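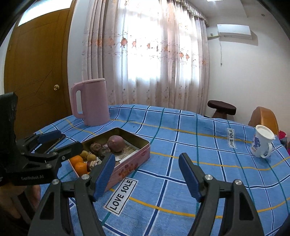 The man who ran the lunch counter at Plultier for 28 years would like it known that he never cared for soup. "I sold it. I didn't say I ate it," he says. He closed the place in May, and by now has answered the question of what he'll do next so often that he has it down to one word, which is "sit." We talk in his kitchen in Gesham, with the window open and coffee strong enough to stand a spoon in. Tablecloths come up early. He had firm views on them, and plaid was the only kind he would buy: blue, crossed with navy stripes and a little mustard yellow. "Mustard you can spill mustard on," he says. "Try that with white."

The counter had 24 stools, two of which wobbled. He never fixed them. People on a wobbly stool eat faster, he explains, and at noon that was as good as a raise.

Did he ever think of moving somewhere bigger? "Sundel, once. My wife drove over, had a look at the parking and drove home." She is in the next room and confirms this through the wall.

The menu hardly changed. A meatloaf plate went on in the first year and stayed until the last afternoon, when he sold 70 of them, mostly to people he hadn't seen in ages. "They all told me they'd miss it. I said, where have you been?" He sounds more pleased than hurt - but he does bring it up twice.

The building has gone to a bank from Essien, and the stools went to whoever had a truck. He kept the cash register, which sits on top of the refrigerator and still opens with a bang if you lean on the door. I ask what's for lunch. He looks at the clock, then at me.

"There's a sandwich place on the corner," he says. "I hear the soup is good."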